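Cooler nights on the way in Wilura

7 Oct 2020
Print | E-mail
2 comments | 19 shares

The warm spell that has hung on since August is due to end this week. Forecasters expect lows near freezing in the Flulleo valley, with a light frost possible on higher ground.

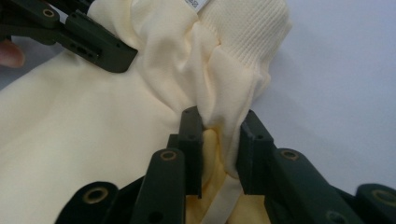

A soft knit top with a ribbed cuff.

Rain should reach the coast first and move inland overnight. More than 232 homes lost power in the last storm – most were back on by morning. Drivers on the Deva road should allow extra time.

Related items
Deva road reopens after flooding
August was dry across the valley
Wind warning lifted for Wilura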